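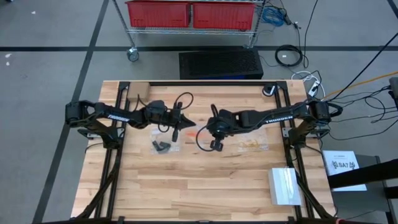
Ticket: Bag handling at the two-arm table, bench SA7
Site: Rincombe
Opened: October 3, 2026
Status: Open, workaround in place
Component: Sokska task controller, both arms

Problem as reported
We want the arms to take over the small-parts bagging we now do by hand at Satthorpe, over 900 bags in September. The job is to pick up a clear bag, lift it with both grippers, and put it down where the packer can reach it. Hard parts go well. Bags don't. Of 57 attempts logged on the last software build, 23 finished without someone stepping in.

What has been checked
Both arms home correctly and the gripper force reading matches the setup sheet. Restarting the controller made no difference. Cable slack was checked at both wrists and left as it was.

The usual failure is at the first grasp. The controller picks a point on the bag where there is only one layer of film lying flat on the wood, and the fingers close on nothing.
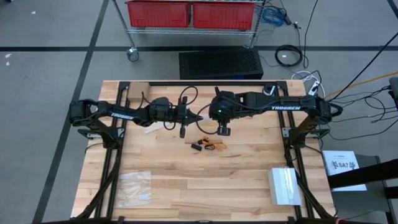

When it does get hold of an edge, the second arm often goes for where the bag was before the lift. A person would just feel for it. The controller waits for a clear view, then times out with the message "target lost".

Log notes
Entry 1. Changed the grasp point from the middle of the bag to the top edge. Better on bags with something in them, no change on flat ones.
Entry 2. Slowed the lift. Fewer drops, but a cycle is now well behind hand packing.
Entry 3. Tried the two-handed hold by itself, starting with the bag already off the table. The hold is the part we trust most.
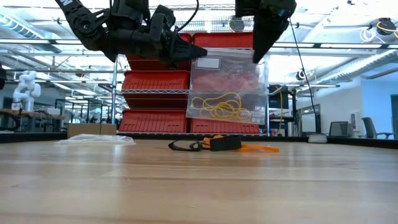 Bag held by both grippers above the tabletop, bundle in the lower half.

Entry 4. Went back over the wrist views for the single-gripper grasps. Reflections on the film look like edges to the controller, and the wood grain shows through the plastic. Onuoha support asked for these views, so they are attached to the ticket. 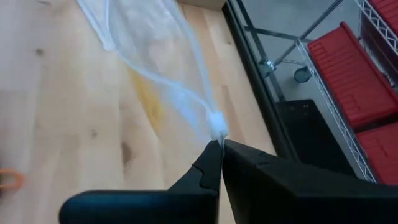 Wrist view, fingertips on the end of a clear bag.

Workaround
Keep bagging by hand. Use the arms for bins and boxed parts only. If you need to run bags for testing, stand the top edge up a little before you press start, and stay at the bench.

Reply from Onuoha support
Thanks for the log. A retry after a missed first grasp is planned for build 3 – it will help with flat bags but won't bring the cycle time down. We would not plan on unattended bagging with this setup yet. Please keep the ticket open and add the controller log from any further "target lost" stops.

Site response
Agreed. Will retest when the build arrives.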